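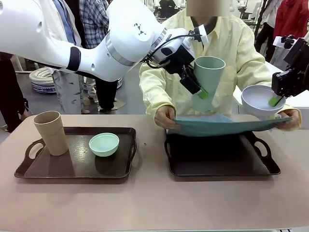
# Trays at Sunday breakfast: what goes down first, and how do I stop the cup and bowl sliding?

**Asked by porridge_and_plums** in Kitchen & Table > Serving

We've started doing tray breakfasts at our little guest house outside Flerkamlow and I am completely in love with the idea. People can carry their own out to the porch, or back up to bed if it's that kind of morning, and clearing up means picking up one thing per guest instead of nine. I want to do it properly!

Each guest gets a rectangular tray with a raised rim and a cut-out handle at each end. On it goes a tall sage-green cup (juice or iced tea, depending), a white bowl with a pale grey inside for the porridge or fruit, a spoon and a napkin. I've been putting a thin teal cloth under everything because the color with the green cup makes me happy every time I see it.

My troubles:

- The dark brown trays are glossy, and once you lift one the bowl wants to travel. The cloth sometimes travels with it.
- The cloth is thin and rumples. I smooth it, put the bowl down, and there's a ridge right where the cup needs to stand.
- A tall cup near the end of the tray feels risky with someone's hand coming through the handle. In the middle, it's in the way of the spoon.
- Every smear and drip shows on the brown. I wipe, the light hits it, and there are streaks again.

On a full Sunday I have 16 trays to lay and I'd like to do them in one go before anybody comes down. Is there a sensible order? Do you fold the cloth or let it cover the whole tray? And does anyone have a way of cleaning glossy trays that doesn't turn into a hobby?

I did try those rubbery drawer liners. They held everything beautifully and looked like the inside of a toolbox, so no.

---

**thimble_kettle** · marked as helpful

Oh, I love this question. I laid trays for years at a small convalescent home near Fehr and I still lay one for myself when I've got a good book on the go.

The sliding first. A dry, thin cloth on a shiny tray is nearly the slipperiest thing you can make in a kitchen, so the trick is to get the cloth to hold on to the tray. Wring out a sponge until it's barely damp and run it once across the tray, then lay the cloth straight away. You don't want puddles, just enough that the cloth clings. Press from the middle out to the rim with a flat hand. It'll stay put for the length of a breakfast and it takes the ridges out at the same time!

For laying it down, hold it by the two top corners and keep it stretched. Let the far edge touch first, then bring it toward you. If you drop it in a heap and try to spread it afterward you'll be chasing wrinkles all morning. And iron the cloths in a stack, slightly damp, the night before. I know, ironing. But thin cloth irons in seconds and you can store them flat inside the trays.

About size: have the cloth stop just short of the rim. If it climbs up the sides it pulls loose when somebody sets a hand on it, and if it covers the handle holes people grab cloth and tray together. You can guess how I learned that one. If yours are too big, fold the extra under along one long side. The double layer gives the bowl something softer to sit on.

My order, for a long row of trays:

1. Wipe all of them.
2. Cloth on all of them.
3. Bowls, empty, a bit left of center.
4. Spoons to the right of the bowl, then napkins.
5. Cups last, empty, far side and to the right, a good hand's width in from the handle.
6. Fill at the very end, bowls first.

Do one thing down the whole line before you start the next. I used to finish each tray completely and it took forever, mostly walking back and forth for spoons. Going down the line I could lay a full table in 15 minutes and have time for coffee.

The cup goes at the back because most people reach over a bowl more tidily than they reach around one. Swap the whole thing for anyone left-handed, they'll be thrilled that you noticed. If a tray has to go up stairs, fill the cup only two thirds and send the jug up separately.

---

**grits4life**

just get trays with a nonslip top? Madex at the outlet in Clundum had a pile of them in June. no cloth needed, wipe and go

> **porridge_and_plums** replied: I'm sure they're great but I'm stubborn about my cloths! And I already own the trays.

> **grits4life** replied: fair. then put less juice in the cup lol

---

**saltbox_sunday**

Seconding nearly everything from thimble_kettle, especially going down the line. I do family breakfasts on trays for whoever is visiting and it's my favorite hour of the week.

I'll take the streaks, because I have dark glossy trays too and I've been through all of it. What's making the streaks is usually leftover dish soap or a cloth that has had fabric softener in the wash. So:

Wash the trays in warm water with a small squirt of soap, much less than you'd think. Rinse properly, both sides. Then dry them right away with a cloth that's kept for this job and washed without softener. If they already look cloudy, mix a spoonful of white vinegar into 400 ml of warm water, wipe them down, and buff dry. (Check a corner underneath first if you aren't sure what the finish is.) Buff lengthwise, handle to handle. Circles show up horribly when the light comes in low.

Don't stack them damp. Mine picked up pale rings where the rim of one sat on the next. A sheet of paper towel between each pair sorted that out, and I stand them on edge now anyway.

Also, tilt your head and look across each tray with the lamp behind it before the cloth goes down. You'll spot every smear at once. Looking straight down you won't see any of them until a guest is holding it.

One place where I do it differently: I don't put the cloth over the whole tray. I fold it in thirds and run it down the middle as a band, with the bowl and the cup both standing on it and the spoon on the bare tray beside. You still get your teal against the brown, which sounds gorgeous by the way, and three layers grip far better than one. It's less to iron too. The folded edge faces the guest so there's no loose hem for a sleeve to catch.

And warm the bowls if it's porridge! Fill them with hot tap water while you do the napkins, tip them out over the sink, and dry the bottoms well before they go down. A wet foot on a bowl leaves a dark ring on thin cloth that'll still be there when the guest sits down.

> **porridge_and_plums** replied: I tried both this morning with two trays on the kitchen table. The damp wipe is MAGIC. I carried the full one all the way to the porch and back with a cup of water on it and the bowl stayed where I'd put it. The folded band looked so smart that I think I'll do that for weekdays and the full cloth on Sunday. Off to wash every cloth I own without softener.

> **thimble_kettle** replied: So pleased! The band in thirds is going on my own tray tomorrow. Try a darker napkin with the teal if you've got one.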